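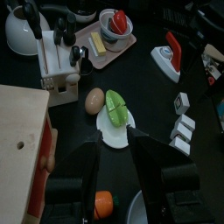

Parnilent Play Kitchen Set, item 618. The maker calls it "true to life," and we have our doubts. The knife block is the best piece - four black handles standing in a white block, and it passes for the real thing from across a room. The red pepper has a plain seam where the halves join, so no child over five will be fooled. Why a clothes iron belongs with a kettle and a stick of butter is anyone's guess. The box says "up to 40 pieces," which is a ceiling and no promise. Ask before you order.

Related items
Poron Tea Tray
Groltgate Market Stall
El Sherbiny Bread Basket

Home | Toys | Kitchen | Returns

Contact us | Back to top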